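Borkton Housewares Support
Search tickets and articles Go
Last updated: January

Ticket 413: Insulated bottle leaks at the neck and drips when I fill it from a cup
Status: solved
Opened by: Reet Hunt

Good morning. I have a problem with a cream insulated bottle, the kind with a steel neck and screw lid. It is not a Borkton bottle, it was a gift, but the lid I use on it is your Muletti lid, so I hope you can help me.

There are two troubles, and I will try to keep them separate.

First trouble. When the bottle lies in my bag, water comes out under the lid. It is only a little, but it was enough to spoil a notebook. I close the lid strongly, until it does not turn any more.

Second trouble. When I pour water in from a plastic cup, a part of it runs down the outside of the neck and collects where the steel meets the cream body. I wipe it, but I am afraid that it goes under the steel collar and later comes out again. So I cannot be sure if the bottle leaks or if it is only old water from the filling.

The body of the bottle has scuffs and one gray scratch near the middle. I do not think they are important, but I mention them.
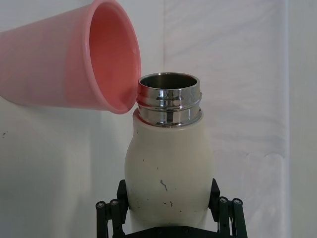
My usual cup has a thick round lip, and I have noticed that a thick lip pours badly when you go slowly. The water turns back under the lip and follows the cup. With a thin glass from my kitchen it happens much less. I have also tried to rest the cup on the edge of the neck. This was better for the aim but worse for the drops.

What I have done until now:

Test 1. Filled the bottle under the tap, dried the neck with a paper towel, closed it and laid it on its side on a dry towel for 85 minutes. Result: one wet spot, the size of a coin.

Test 2. The same, but standing upright. Result: towel dry.

Test 3. Poured the water from the cup, did not dry anything, left the bottle standing upright. Result: wet ring under the base. I believe this is the filling water only.

Test 4. Took the rubber ring out of the lid, washed it, put it back. Laid the bottle down for 62 minutes. Result: wet spot again, but smaller.

After this I cleared the middle of the white table and washed it, because I wanted to see every drop in the next test. On the old tablecloth it was not possible to see anything.
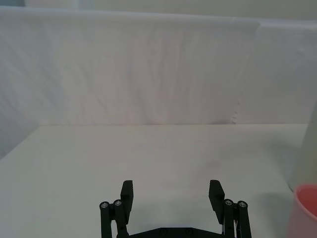

Ko: Thank you for the very clear tests. Tests 1 and 2 tell us that water passes the seal when it stands against it, so the body is probably fine. Please look at the rubber ring again. It has a flat side and a side with a small lip, and the small lip must point down to the bottle. After washing it is easy to put it in the wrong way. Please also wipe the threads on the neck with a damp cloth. Dry tea or chalk from the water can hold the lid a little too high.

Reet Hunt: I have checked. The ring was the wrong way around, I am a little ashamed. There was also a thin white line of chalk in the lower thread. I removed it with vinegar on a cloth and rinsed well.

Test 5. Ring turned, threads clean, bottle on its side on the bare table for 85 minutes. Result: no water on the table. I touched under the lid with a dry paper and it stayed dry.

Test 6. The same during the night. Also dry in the morning.

For the pouring I now keep the bottle upright and steady, bring the cup close, and tip it faster at the beginning. I also fill the cup only to the half.

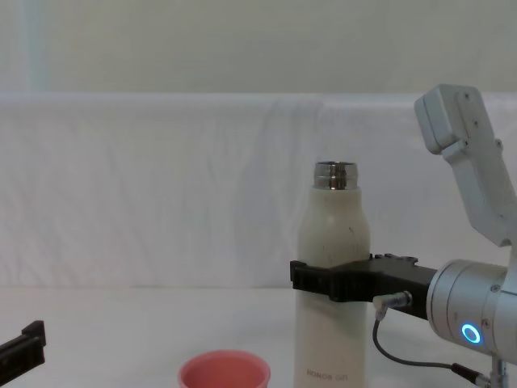
Is it safe to use vinegar on the steel neck every week?

Once a month is enough for most water. Use a damp cloth with a little vinegar, keep it off the rubber ring, and rinse the neck with clean water after.

Reet Hunt: Thank you, I will do so. I would like to order 2 spare rings for the Muletti lid, because the old one has become somewhat flat. Please tell me if the rings for the Brulholm lid are the same size, as the shop near me has only those.

Ko: The Brulholm ring is thinner and will not seal on your lid. I have put two Muletti rings on your order and will close the ticket now. You can reply here to open it again.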